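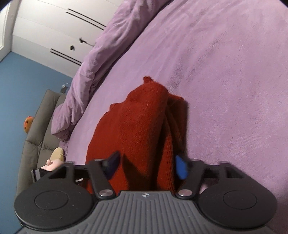 Langat hand gripper, with the fingers open at a red knit on the bed.

Langat hand gripper: review after the open day at Nirkby

Posted 08/01/2025

I went to the open day of Zolach in Nirkby with one question in my head: can a person who is not an engineer pick up the Langat and do useful work with it on the same day? I work with small household objects and textiles for my training courses, and I had read the product page many times without becoming wiser. So I took the train and spent the day there. I tried the tool myself for a good part of the afternoon, and I asked many questions, probably too many.

I paid for my own ticket and my own lunch. Zolach did not see this text before I published it.

What it is

The Langat is a gripper with two fingers which you hold in your hand and close with a trigger. It has a camera on it. You do a task in the normal way, for example you pick up a sweater and put it on a chair, and the recording is later used to teach a robot arm which carries the same kind of fingers. The price on the list they gave to visitors was $1,078 for one gripper with charger and carrying case. The software is included for the first year. After that you pay, and nobody at the desk could tell me how much.

The house

The demonstration took place in a furnished house behind the office, and I liked this very much. I have been to other open days where everything happens on a clean table with colored cubes, and I come home knowing only about cubes. In Nirkby we went from room to room in small groups. Our group was led by Rosimeire Damasceno, who trains the new operators, and she had a calm way to explain without making us feel slow.

The kitchen was first, with cups and a drawer. Then the hallway with shoes. The bedroom was the last room and for me the most important one. It has a blue wall, a white wardrobe with long black handles, plush toys by the padded headboard, and a bed covered in a light purple fabric which is very soft. The task was clothes on the bed. I stayed there for two turns after a gentleman in our group gave me his.

In the hand

The first impression is that the tool is bigger than I expected. The two dark housings in front are wide, and when you work close to the bed they take a lot of room. The middle part has raised ribs, which open like a fan toward the sides. It looks serious and it feels well made. The matte surface shows every speck of dust, so if you like your tools to look new you will be wiping it often.

The weight is good for the first ten minutes. Later I felt it in the wrist, mostly when I had to reach far over the mattress with a straight arm. Rosimeire told us to put one knee on the bed and to keep the elbow near the body. This helped me a lot. I would like to see this advice in the printed guide, where it is missing. The guide has four pages on how to charge the battery.

The trigger has a long travel. I found it too long on the first day, but Cauã Medeiros from the mechanical team said that the long travel gives you finer control at the end of the closing, and after some practice I believed him. You can change the resistance with a small key. We did not try this.

The fingertips

The blue pads are the best part of the tool for me. They are softer than the ones on my old gripper and they hold a thin fold without slipping. With the red knit, which is a fine rib, I could take a fold near the top of the heap and lift it on my first attempt. My second attempt was worse. I had turned the tool a little, one pad pushed into the bed cover, and I picked up both fabrics together. The plush cover is a difficult partner because it gives way under the pad and you do not feel clearly where the garment ends.

According to Cauã, a pair of pads is good for 3,000 closings and then should be changed. I can't check such a number in one afternoon. He showed us how to change them, it took him less than a minute and it took me much longer. A spare pair comes in the box, which I think is fair.

What I learned about clothes

A garment in a heap is not the same task as a garment lying flat. With a flat one you look for the edge. With a heap you look for a fold that stands up, and you go with one finger on each side of it. Rosimeire asked us to stop for a short moment before closing, with the fingers open and the garment between them, and then to close slowly. I was too quick the first times. When you are quick, the recording has only few images of the important moment, and the robot will have less to learn from. It was the most useful lesson of the day and I have used it already with my own students.

Dark folds were another point. The knit had deep shadows between the creases on the right, and your own tool throws a shadow too when the light comes from the wrong place. Thaís Evangelista, who looks after the recordings, told us that she does not remove such recordings. She wants to have them, with the bad light also, and with the toys and the unmade blanket in the view. A real bedroom looks like that, she said. In the Nirkby house they had collected 2,708 recordings of clothes in July, and she showed us a few on the screen. Some of them were quite clumsy. I found this encouraging.

The robot part

At the end of the afternoon we saw the robot arm do the clothes task in a second room. It picked up a towel well and a pair of pants well. It tried a knitted cardigan and failed, tried again, and on the third attempt it lifted the cardigan by the sleeve and put it half inside the basket. Silvana Fontes, who presented this part, did not hide the failure and did not restart the program, for which I thank her. The arm is slow. If you come to see speed you will be disappointed. A lady from Jurnwood, which makes the mattresses for the demonstration rooms, asked if the arm could change a bed sheet, and the answer was a clear no.

What I did not like

The camera sees very wide, and the corners of the picture are black. This is normal for such a lens, I understand, but when you check your recordings on the tablet everything is tilted the way your hand was tilted, and after an hour I had a small headache. An option to straighten the picture just for viewing would be welcome. Ivone Quintana at the help desk wrote my request down.

The carrying case is too small. You can put the gripper inside only with the fingers fully closed, and if you forget this you press the case against the pads.

The charging cable is short.

Groups were also a little too large for the size of the bedroom. I could not see everything when others were working, and some visitors left before their turn came. If you plan to go, register for the morning, when there were fewer people.

Who should buy it

If you have a small lab or a school with a robot arm already, and you want to record tasks with soft things, the Langat is a good choice and I can recommend it. If you have no arm, wait. The tool without the arm is an expensive camera with fingers. For hard objects such as cups and boxes I think a cheaper gripper will do the same work, because the soft pads do not bring you much there.

I have ordered 2 for my courses, and Ivone confirmed a delivery time of five weeks. The next open day is not yet on their calendar. Registration is free, but you must send an e-mail with your name and shoe size, because they give you house slippers at the door.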